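Grestadton Parents & Carers Board
Toys, Games and Play > Pretend food, shops and kitchens

Thread: Toy burger set – correct order of layers?

marrowfat_mum
Settle something for us please. My son had a pretend burger set for his birthday and has opened a café in the hall. My husband built him what he called "a proper one" and put the lettuce on the bottom. Cheese on top, lettuce underneath the lot. I said no café in the land would serve that and he said I had clearly never eaten anywhere decent. We have been married eleven years and this is where we are.

So: where does the lettuce go? And does anyone have a good way of storing the bits? Ours live in a shoebox and the tomato is always at the bottom of it.

TheOtherNigel
Lettuce on top of the patty, under the top bun. Otherwise the heat wilts it.

marrowfat_mum
It's plastic, Nigel.

TheOtherNigel
You asked for the correct order. I didn't know there was a separate one for plastic.

Kariuki_S
I'm with the husband. Lettuce at the bottom keeps the juice off the bun. I did two years in a burger van before I had children and the only complaints we got were about the onions.

Also from a purely structural point of view the lettuce is the widest thing in most of these sets, so it makes a good foundation. Put it on top and the whole tower slides off on the way to the customer, who in our house is a stuffed badger and tips badly.

pennyfarthing62
Foundation! It's ruffled. You can't build on ruffles. Ours rocks like a boat the minute anything goes on it, and my granddaughter then blames the chef, meaning me.

Depends on the make, I suppose. Ours is the Brinidance one, which has a very excitable lettuce.

Kariuki_S
We've got the Nishad set and the lettuce is flatter. Still frilly round the outside but there's a decent level bit in the middle. I concede that with an excitable lettuce all bets are off.

nazmiye_b
Evening all. I run the play table at our toy library so I have views on this, most of them formed while crawling under a radiator after a gherkin.

On storage first. Shoeboxes are hopeless, sorry. Anything deep is hopeless, as the child tips the lot out to find one slice and then the café is closed for the day. What you want is everything standing up on its edge where it can be seen, either side of a tray, and the tray left clear for the cooking. Clear plastic holders are best for this as the food does the talking.

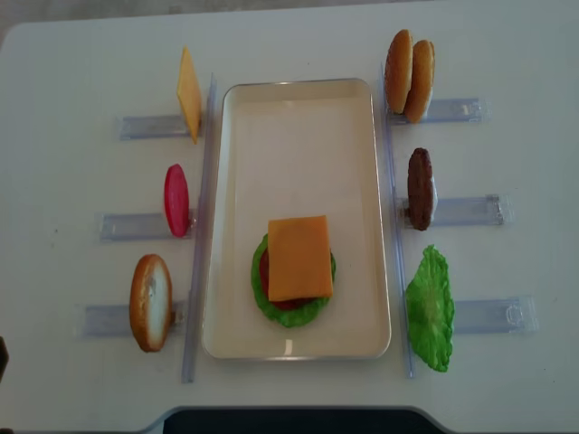

Lettuce first, cheese on top, spare cheese and tomato waiting at the side.

As for the great debate, you'll notice I am a bottom-lettuce person. It shows off the frill. Small children like to see all the colours poking out and if you bury the green one under a bun they'll only lift the lid to check on it.

– Nazmiye Başaran, bottom-lettuce and proud

marrowfat_mum
Well, that's annoyingly good. My husband has been shown it and is being unbearable.

TheOtherNigel
The cheese is crooked.

nazmiye_b
The cheese is rustic.

TheOtherNigel
And what's the red thing between the lettuce and the cheese? Tomato or patty? You can hardly see it. If it's tomato then there's no meat in the stack at all, and that's a salad.

Kariuki_S
Plenty of people eat a burger with no meat in it, Nigel. It's allowed now.

TheOtherNigel
I've nothing against it. I would just like the menu to be clear.

pennyfarthing62
Back to storage, if I may. I love the holders but what stops a toddler having the whole arrangement over in one swipe? My lot go through the house like weather. I bought a Gesitz drawer divider meant for cutlery and stood the slices up in that, and it worked beautifully until the two-year-old found out it could be worn as a hat.

nazmiye_b
Nothing stops a toddler. I'd keep that sort of layout for three and up, and for a table they can't climb. For the little ones a muffin tin is hard to beat: one thing per hole, heavy enough to stay put, and it makes a lovely noise when it doesn't.

The cutlery divider is a good thought though. So is a toast rack, if you can find one. Cheese slices fit a toast rack as if they were born to it.

marrowfat_mum
Toast rack! We have one. It was a wedding present from his aunt and it has never once held toast.

lurker_in_lino
First post after years of reading, and it's about plastic lettuce. So be it.

Mine is five and plays orders. I draw the burger on a bit of paper, bottom layer first, and she has to build it from the drawing. Having the pieces standing up in view made a big difference, as she used to give up hunting and hand me a bun with a sock in it. She charges 900 pounds for a cheeseburger and 127 for water. I have queried the bill and been asked to leave.

Kariuki_S
127 for water is robbery. The burger seems fair.

pennyfarthing62
Mine only charges 200 but you have to bring your own plate.

TheOtherNigel
I've just tried it with my nephew's set, for the sake of fairness. Lettuce on the bottom does hold if you press down in the middle before you put the next thing on. I still say it's wrong. It's wrong and stable.

nazmiye_b
I'll take that. I'm putting it on a sign.

marrowfat_mum
Update for those following at home. Toast rack is in service, cheese one end, tomato the other, and the café has reopened under strict management. The lettuce is now being served by itself, on a saucer, as a pudding. Neither of us was consulted.

Kariuki_S
Did it come with custard?

marrowfat_mum
It came with the tomato. He said custard was extra.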